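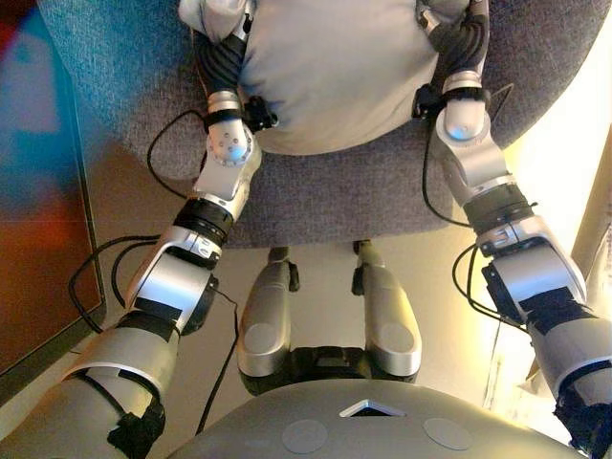 Malathi Kandasamy wrote to us in August to say that she had read our old About page twice and still couldn't tell whether we taught math or sold it. She also wanted to know if a grown woman who counts on her fingers would be laughed at. We have rewritten the page. The answer to her second question is no, and the fingers are fine.

## What we are

Skarnavton is an evening school for adults who missed math the first time around. Some missed it through illness or moving house. Most were in the room for all of it and came away with nothing except a feeling about fractions.

We teach arithmetic, percentages, basic algebra, enough geometry to buy flooring, and a course called Reading the Bill, which started as one session and got out of hand. We don't teach calculus. People ask for it every term, usually in the first week, when everyone is feeling brave.

## How it started

Sirkka Kallio opened the school in one rented room on Vilela Street, above a shop that sold vacuum cleaner parts. She had taught eighth grade in Enon for years and had noticed that the parents at conferences were more frightened of the homework than the kids were. She offered a free class for them. Three people came, and one of those had been looking for the vacuum parts.

He stayed, and finished the algebra course in his second year. He still gets his vacuum parts somewhere else now, as the shop has closed and we have taken over the downstairs. Between the two floors we have 800 square feet and a staircase that everyone complains about.

The name is the one thing we can't explain well. Sirkka says it was painted on the door when she signed the lease and the landlord wanted extra to remove it. We have looked into it since. It doesn't appear to mean anything in any language, and it is very hard to spell over the phone.

## How we teach

Slowly. A class covers about half of what a high school teacher would get through in the same time, and then goes back over it the following week as if it had never happened. Students who find this insulting are moved up. Students who find it a relief, which has been nearly all of them, stay put.

We use the Brorkier workbooks. They are ugly, the word problems involve a great many trains and one family that buys far too much rope, and we have tried to replace them on several occasions. The problems are in the right order, though, and the newer books we tried were mostly pictures of people smiling at calculators.

Calculators are allowed from the fourth week. Phones are allowed if you are on call or have a babysitter. You may say "I don't get it" as often as you like, and the teacher has to come up with a different explanation each time. The record is held by long division.

There are no grades. We did once try giving out certificates, and several students asked us to take the word "Basic" off theirs. We took it off all of them. The certificates now say "Arithmetic," in quite a nice typeface.

## What it costs

A full term is $470, workbook included. You can pay in installments, and working out the installments is done in class, so you'll know whether we got it right. A single evening of Reading the Bill is priced separately; bring a bill of your own, ideally one you have been avoiding.

Around 100 adults come through in a year. Some of them want to pass a licensing exam, some want to help with homework, and a fair number want to sit at a table with the bank and follow what is being said. We had one who wanted to beat his sister at darts scoring. He reports that he now adds up his losses very quickly.

## Coming by

The door is open from 5:30 p.m. on teaching nights and the first class begins at 6. Come and sit in on one before you sign up. You won't be called on. There's coffee on the upper floor, which we admit is a flaw in the layout, and the sign-up sheet is next to it.

Malathi Kandasamy has enrolled in percentages. She has asked us to mention that this page is still too long.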